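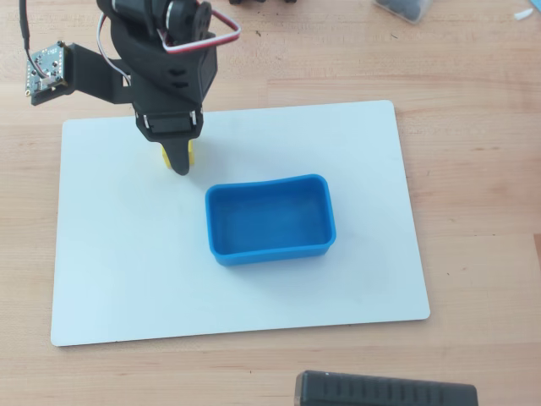 Playroom > Safety at home > Checklists and walk-rounds

7 minute read

Tabletop play checklist, with my comments — Urkmont playroom, 11/16/24

Verna Begay asked me to put this round in writing, and as I can never tick a box without wanting to say something beside it, she has ended up with rather more than a tick sheet. Please do read the comments, even where the answer is only "fine", as I've tucked a few jobs in among them.

1. Table steady, no rocking
Fine. I leaned on each corner in turn and then, feeling a little foolish, on the middle. The pale wooden top has kept very well considering how many elbows it has known since August.

2. Table surface clean, no splinters or grit
Needs a wipe. There are a few dark specks on the wood just beyond the white board. A damp cloth first, please, and a dry one after it — we tend to forget the dry one, and the grain does lift if water is left standing. I ran my palm along the edges and found no splinters.

3. White board lying flat
Fine. The corners are rounded, which I am always glad to see at toddler height. Do check now and then that it hasn't crept towards the edge of the table, because a board that sticks out at elbow level will sooner or later be tipped up by somebody reaching for a biscuit.

4. Board surface free of cracks and lifting edges
Fine, and a pleasure to look over. It's a nice matt surface, so small things show up against it, and small things are what we're looking for.
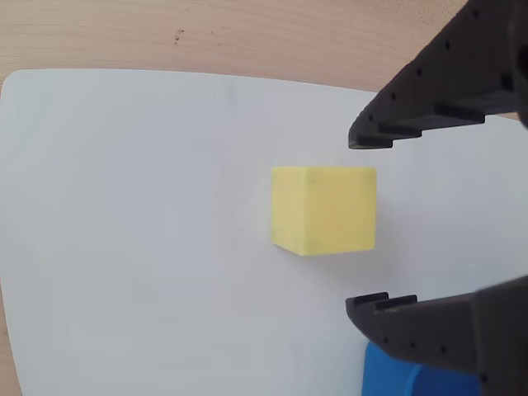 5. Blocks: edges and corners
Fine for the yellow cube. The edges are softly rounded and I would be quite happy for it to be dropped on a toe, preferably somebody else's. Any block with a sharp or torn corner goes in the Rivera box on the top shelf and stays there until one of us has looked at it properly.

6. Blocks: surface marks
Keep watching. The yellow one has a few tiny dark marks on it. They may be nothing more than grubby fingers, but with anything that has a soft or chalky look I like to rub the spot with my thumb and see whether bits come away. If they do, the block is finished, however fond of it we are.

7. Blocks: size
Please use the Flusel gauge in the drawer and try every block in it, turned each way. I know it's tedious. I put the kettle on first and do it while I wait, and it's over before the tea has brewed.

8. Blocks: washing
To do. Warm water, a drop of washing-up liquid, a good rinse, then out on a towel with space between them. Squeeze gently and look for water coming out of places where water oughtn't to be. The Joltix tub is the one for drying things and NOT for storing them, as the lid keeps the damp in.

9. Loose leads kept out of reach
Have a look at this one every single time, even when you looked an hour ago. Leads should run up and away from the table and never trail over the front edge, where a small hand will find them.

10. Light over the table
Good enough to see marks by. I'd still carry a block to the window if I had any doubt about it.

Jobs arising: wipe the table, wash the blocks, keep an eye on the yellow one. The wipe can be done today and the washing can wait until we have a clear draining board.

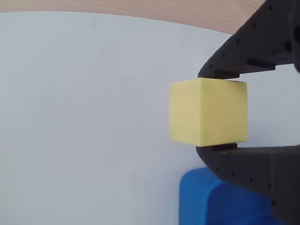 Ebere Nwosu: I'd go a bit further on number 6. We had foam blocks that looked perfectly all right until we pressed a nail into them, and then they crumbled like old cheese. Could the checklist say to press as well as rub? And does the gauge go back in the drawer afterwards, or in the Rivera box? I've looked in both and found it in neither!

Yes to pressing, and thank you, I've pencilled it in on the paper copy. The gauge lives in the drawer. I'm afraid it may be in my coat.

Related
Toy washing: what can share the bowl
Soft blocks and when to part with them
Walk-round sheet for the book corner
Tidying shelves a child can reach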